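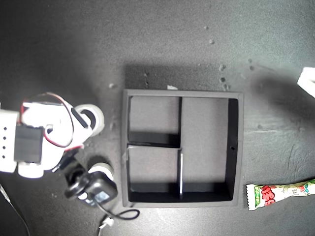

Dendar Modeling Stand, floor model

$587, ships flat in two boxes

I've been making sculpture stands out of my shop in Kikasden for a good while now, and the Dendar is the one I use myself. It's a floor-standing turntable for clay, wax and plaster work, heavy enough that it stays put when you lean into a piece and push. If you've ever chased a portrait head across the studio on one of those folding tripod things, you already know why I started building these!

The legs are square steel tube, welded at the shop and powder coated in a flat gray that hides clay pretty well. The top is a birch board, sealed on both sides and the edges too (please don't skip resealing it once in a while, wet clay gets into everything). Under the board there's a big ring bearing. I used to buy a smaller one and I went up a size after a few people told me theirs got crunchy with plaster dust. The new one has a lip over it and mine has stayed quiet so far.

How much it holds

I rate the stand for 800 pounds with the post all the way down. With the post raised you should cut that in half, and I'd really rather you worked low and sat on a stool if you've got a big block of stone up there. It's a modeling stand first. People do carve on it, and for light work with rasps and rifflers it's great, but a pneumatic hammer all day long is going to loosen the collar bolts, so check them when you sweep up.

Height

The post moves up and down with a hand crank on the side. You crank it, drop the pin in, and snug the collar. There are 6 pin positions, and the lowest one puts the top just under kitchen counter height, which I like for life-size busts because you can get above the crown of the head without standing on anything. The top position is for small figures you want at eye level. The crank comes off if it's catching on your apron. Mine is off most of the time and lives on a nail.

Can you raise it with a piece on it? A small one, sure. For anything you can't lift by yourself, take the weight off first or get a friend over. The crank is geared low but it isn't a car jack.

The brake

This is the part I get the most email about. The older Dendar had a wing nut brake that pressed on the edge of the turntable, and it left a shiny line and slipped once that line got oily. The current one has a foot lever with a leather pad that grabs from underneath. Step on it and it holds, kick it up and it lets go. You can keep both hands on the clay the whole time, and I can't tell you how much nicer that is when you're setting an armature and everything wants to swing around on you.

If you own an older stand, the foot brake will bolt on to anything with serial number 536 or higher. The number is stamped on the inside of the back leg, down low. Earlier than that and the holes don't line up, but write me anyway and I'll see what I've got in the drawer.

What's in the boxes

The base with its three casters, the post and crank, the turntable and bearing already put together, the birch top, the foot brake, a bag of bolts, and the two wrenches you need. The casters lock. There's also a set of plain rubber feet if you don't want wheels.

What isn't: a back iron. I make one called the Ikeda, a bent steel arm that screws down to the top and holds the armature up from behind, and it's sold separately since plenty of you already have one you like. Any back iron with a flat plate will go on, just drill your own holes. The Trusis tool tray is separate too. It clips on to the post and swings around to whichever side you're working on. I thought it was a silly idea when a customer asked for it and now I can't work without it.

Shipping and returns

I build these in small batches. The next batch goes out in February and there are still stands left in it as I write this. You get an email with tracking when yours leaves. If it shows up dented, send me a photo and keep the boxes. If you just don't get along with it, you've got a month to send it back, clean please, and you pay the freight on that one.

Local pickup at Kikasden is free. Bring a blanket for the car, the base is greasy.

Page updated 2019-01-30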